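Preklow Linen and Garment Services
Automation Working Group, Trolla site
Minutes of meeting, 11 February 2025

Chair: Seija Hyvönen, site operations
Present: representatives of the sorting, wash and finishing sections; maintenance; shift planning; safety; Kaushik (integration contractor)
Apologies: payroll

1. Minutes of the previous meeting
Approved with one correction. Under item 4, "drum loading" should read "drum unloading." Loading is outside the current phase.

2. Open actions
2.1 Floor marking at the trial cell: done. Safety asked for the line on the corridor side to be moved out by one cart width. Maintenance agreed.
2.2 Emergency stop check added to the start-of-shift sheet: done.
2.3 Revised job description for wash operators: not done. See item 5.

3. Trial cell, status
3.1 Kaushik reported 242 unloading cycles logged since the last meeting. In 13 of these an operator had to step in. Most of the stops were recorded as "garment not found" or "grip lost." The log does not separate dark items from light ones. Wash section asked that it should.
3.2 The wrist view of the drum was discussed. Dark fabric gives little contrast, and lint is the most visible feature on it. Kaushik proposes a small lamp near the gripper. Maintenance has no objection provided the lamp can be wiped down with the standard cleaner.
3.3 Wash section noted that operators clear a drum by feel and turn it by hand to check for small items behind the baffles. The cell has no equivalent step. Until one exists, a person checks the drum before the next load. This stays in the written procedure.

Views from the cell, drum first, then basket:
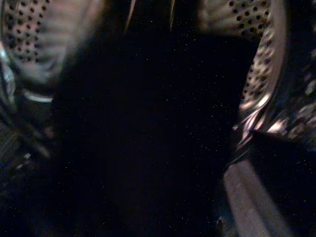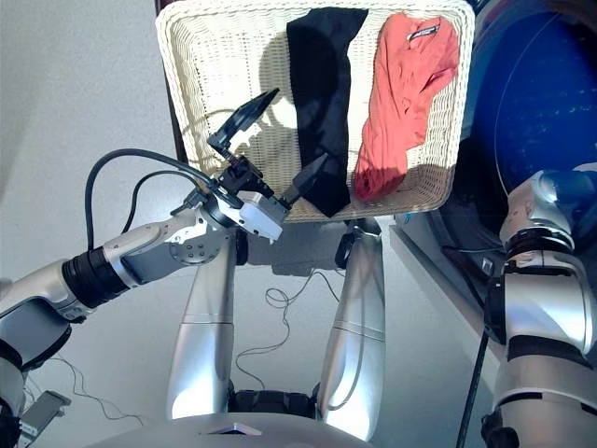

4. Baskets and cables
4.1 Wicker baskets remain in use for the trial. Finishing prefers them for small mixed loads. Kaushik would like a rigid bin with fixed dimensions. No decision. Finishing will try the Drolari bin for one week and report on lifting height and weight.
4.2 Cables on the floor at the cell were raised by safety. Cables are to be run in a covered channel before any operator is assigned to the cell for a full shift. Maintenance to quote.
4.3 Baskets are to be placed by the operator with the cell paused. Reaching in during a cycle is not permitted, including to pick up a dropped item.

5. Effects on staff
5.1 Shift planning presented the draft rota. With the cell running, one wash operator per shift moves from unloading to cell attendance and drum checks. The total number of posts in the wash section does not change under the draft.
5.2 Wash section stated that attendance is less physical but harder to leave. At present an operator can step away between loads to help finishing. During the trial this has not been possible, and finishing has been short at the end of the early shift. Shift planning accepted the point and will show it in the next draft.
5.3 Rotation. The draft limits cell attendance to half a shift per person. Wash section asked that the limit be written into the rota rules and not left to the shift lead. Agreed.
5.4 Training. 5 operators have completed the cell course. Two more asked to attend and were told there were no places. Seija Hyvönen will request another course date from Kaushik.
5.5 Pay grade. Wash section asked whether cell attendance counts as machine operation for grading. Payroll was not present. Deferred.
5.6 Use of recordings. Safety asked who can view footage from the cell cameras. Kaushik confirmed that it is kept for fault review. Wash section asked for a written statement that it will not be used to assess individual staff. The chair will draft one for the next meeting.

6. Next phase
6.1 Kaushik suggested extending the trial to 400 further cycles before any decision on a second cell. Agreed, on condition that stops are logged by garment color and by cause.
6.2 A decision on the second cell will not be made before August.

7. Actions
Kaushik: lamp proposal with cleaning instructions; changes to stop log
Maintenance: quote for cable channel; move floor line
Finishing: report on Drolari bin
Shift planning: second draft of rota, including cover for finishing
Seija Hyvönen: course date; statement on recordings; item 5.5 to payroll; job description (carried over from 2.3)

8. Any other business
Wash section reported that the hook for lint brushes at the cell is still missing. Maintenance to fit one.

Next meeting to be called by the chair when the second rota draft is ready.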